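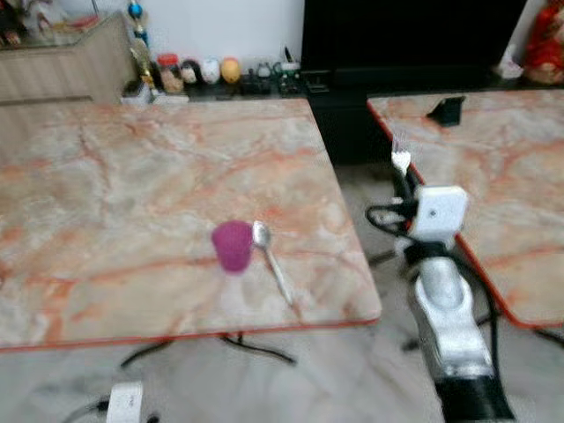
Ollell Table Sessions — Gallery

Posting this between runs so it's short. Will tidy the text later, maybe.

Ollell is our small tabletop set. Everyday things, everyday rooms, one arm, a person driving it by hand from the next chair. The driver does the task, the arm logs it, the log goes in the pile. When the pile is big enough the learner gets to chew on it. That's the whole project.

Up to now: 322 kept episodes from the marble room, 582 recorded. So yes, a lot of tossing. More on that at the bottom.

Cup and spoon. Magenta cup, silver spoon right beside it, two marble-patterned tops with a gap between them and the arm coming up through the gap. Task text for this setup is "put the spoon in the cup." Sounds easy. It's the one with the worst keep rate.

Head view, soft. Cup and spoon both blurry in this one, veins in the tabletop smeared too. Left it in the gallery on purpose, and left plenty like it in the set. The learner will get soft views when it runs for real, may as well see them now.

Back shelf. Gold figurine, jar with a red lid, a couple of egg-shaped ornaments, more small stuff. We don't clear shelves. First rooms we did were bare walls and the policy fell apart the minute somebody hung a coat up. Clutter stays where the house has it.

The tops. Pink and cream with orange running through. Hard on the depth guess, and the spoon handle is thin. We tried a plain mat under the objects for 28 episodes back in May and then pulled all of them out again, they didn't look like anything else in the room.

Notes for people asking how a session goes

Objects get moved by hand between episodes. Not a lot, a hand's width or so, plus a turn of the spoon. Every fifth or sixth episode swap the side the handle points to. Drivers forget this. I forget this. Check the handle before you hit record.

Episode starts when the arm is still, ends when the arm is still. If you start the log while you're already moving we can't use the front of it and the trimming tool (Bedura) cuts it in a wierd place.

5 tries per layout, then a new layout. Somebody did a whole morning on one layout once and the learner got very good at exactly that layout.

Misses are fine. Miss, back off, try again, finish — keep it, mark it "recovered". Those are some of the best ones we have. Miss and give up — mark it "fail" and keep that too, seperate folder. Don't delete on the spot, even if it's embarassing.

Go slow on the last bit. The closing of the fingers is where most of the logs are junk, everyone speeds up there.

Task text: write it the way you'd say it to a person. "Put the spoon in the cup" ok. "Spoon to cup" also ok. "Execute utensil placement" no. We had a batch like that from the first Ulel sessions and had to rewrite every line.

What got tossed

Mostly clock trouble. Joint log and head view drifting apart, you only notice when you play it back and the fingers close before the arm gets there. Ortner now checks this at the end of each session and prints a warning. Read the warning please.

After that, short episodes. Anything the driver stopped halfway to fix a cable. Then doubles, same episode uploaded twice under two names. And a handful where the task text said bowl and there was no bowl.

Numbers above are after the clock check but before the doubles pass, so the kept count may drop a little.

Next up

Same cup, second table. Then spoon starting on the far side of the gap, so the arm has to cross over. After that a softer cup if we can find one that doesn't tip.

Also want more evening sessions, nearly everything so far is before 3 pm and the light is too even. If you can drive after dinner put your name on the sheet.

Download link goes up when the doubles pass is done. Old link is dead, don't mail me about the old link.

More pics when I get to them.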